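3.2 Rereading sessions and the recall task

Participants were adults who said they had read often as children and who could name at least one book they had read more than once before the age of twelve. We asked each person to name up to three such books and to rate how well they thought they remembered each one. The book with the middle rating was used in the study. If only one or two books were named, the one with the lower rating was used. This rule kept people from choosing only the books they felt surest about.

The final sample was 204 readers. They had been recruited through public library mailing lists in Ustside and Skellell and through a notice on a used-book site. Another 30 people signed up but did not finish the second session, and their answers are left out of all the results below.

Each reader came to two sessions. In the first, before seeing the book again, the reader wrote down everything he or she could remember of it: the plot, the people in it, where it took place, how it ended, and any lines or pictures that had stayed in mind. There was no time limit. Most readers stopped within half an hour. They then answered a short set of questions on where they had read the book, who had given it to them, and which character they had liked best at the time.

The reader then took home a copy of the book, in the same edition as the childhood one where we could find it. The second session was held after the reader had finished it. At that session readers went through their own first account and marked each statement as right, partly right, wrong, or not in the book at all. A member of the team made the same check without seeing the reader's marks. The two sets of marks matched for most statements, and where they did not, we used the team member's.

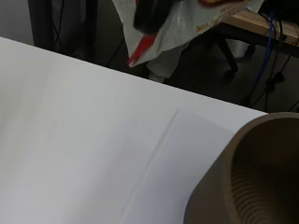 Ustside, January

Figure 2. Tabletop with a brown cardboard container and a flat white sheet.

The written accounts were split into single statements using the scheme set out by Chmielewska for memory of stories, with two changes. First, we counted a statement about a feeling ("I was scared for the dog") apart from a statement about an event ("the dog gets lost"). Second, we added a class for statements about the book as an object, such as the color of the cover, a torn page, or a name written inside. The scheme had no place for these, and our readers wrote a good many of them.

In all, the accounts gave 1,361 statements that could be checked against the text. A further 416 were about feelings or about the book as an object. These could not be marked right or wrong from a new copy and are treated on their own in Section 4.3.

3.3 What was remembered

Openings were remembered better than endings. Readers who could describe the first chapter in some detail were often unable to say how the main trouble of the story was settled, and several gave an ending that belonged to another book in the same series. Settings were also remembered well, above all houses, attics, gardens, and schools. Names were poor. Many readers called a main character by the wrong name, or by no name, while giving a sound account of what that character did.

The most common kind of error was a scene made larger than it is in the text. A walk through the woods that fills one paragraph was recalled as a whole chapter, or a minor figure was recalled as someone who appears all the way through. Readers were often surprised by this on rereading. One wrote that she had looked for the rest of the scene and had gone back twice to see whether pages were missing.

Scenes that were not in the book at all were less common. Some could be traced to a film or television version. In other cases we could find no source, and the reader could not suggest one.

3.4 Liking then and now

Readers rated the book at both sessions on the Rornar scale, first as they thought they had felt about it as children and then as they felt after rereading. Ratings tended to fall, but the fall was small for readers who had owned the book and larger for those who had borrowed it. We can't say from these data whether owning a book makes people fonder of it or whether children are more often given books they already like.

Favorite characters changed more than ratings did. Readers who had liked a child hero best often moved to a parent, an aunt, or a teacher after rereading, and some said they had not noticed that person before. Readers who were raising children at the time of the study made this move more often than the rest. The answers given by this group are taken up again in Section 5, together with the notes on reading aloud.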